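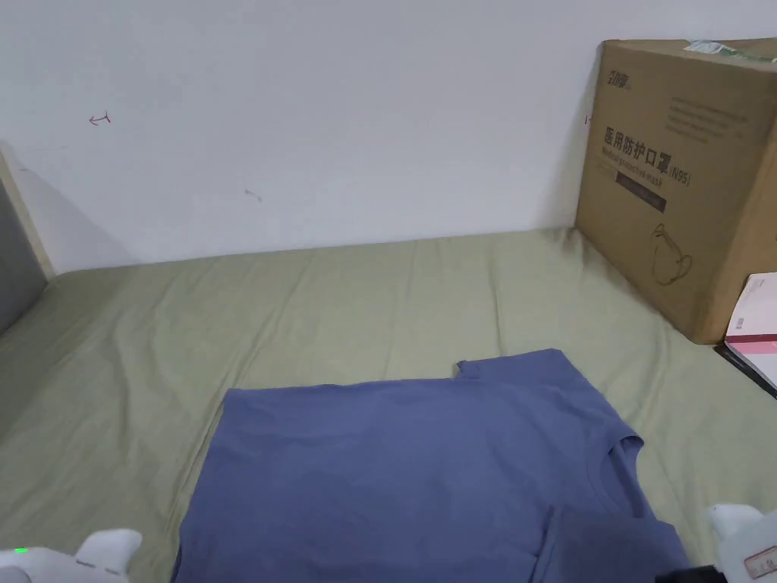 Who pays when a Guard unit's housing allowance comes in 2 months late? The soldiers do, out of savings if they have any and on a credit card if they don't.

By Ilaria Orlandini
October 14, 2025

The former supply sergeant I spoke with spent 19 years in uniform and asked me to leave her name out, as her son is still serving. She has heard the promises about fixing military pay. She is not impressed, and after an hour on the phone with her, neither am I.

"Every few years somebody stands at a podium and says the troops come first," she said. "Then you call the pay office and get a recording."

Her last activation was in Rernell, where her company of part-timers was put up in a motel and told the allowance would catch up with them. For 7 weeks it didn't. One private was short $813 by the time the first deposit landed, and part of that was late fees on his truck.

I asked whether he ever got the fees back. She laughed.

"He got the allowance. The fees were his problem. There's a form for it, and I helped him fill it out. You tell me where that form is now."

State officials blame the software. A contractor called Skolton was hired to replace the old system, and its people promised payments would post on time by December. I asked her if she believed that. She said she believed the contractor would be paid on time.

I tried the other side of it on her. Orders change, units move on short notice, and some paperwork is bound to go missing. Isn't this just what happens in any big outfit?

"Fine," she said. "But when they overpay you, they find it in one cycle and take it right out of your check. So somebody over there can count."

It is hard to argue with that. A hearing in Stirlow last spring produced a lot of concern and a request for a report. The report, as far as I can find out, has not been released. Senators from both parties said they were troubled - a word that costs nothing and has yet to cover anyone's rent.

Her son's unit is expecting orders again. I asked what she had told him.

"Put money aside first. Keep copies of everything, on paper. And don't thank anybody for paying you."

We use cookies to improve your visit. By continuing to browse, you accept our cookie policy.

Related
Peeters Bridge Vote Delayed Again
What the Stirlow Hearing Left Out
Who Reads the Reports Congress Orders?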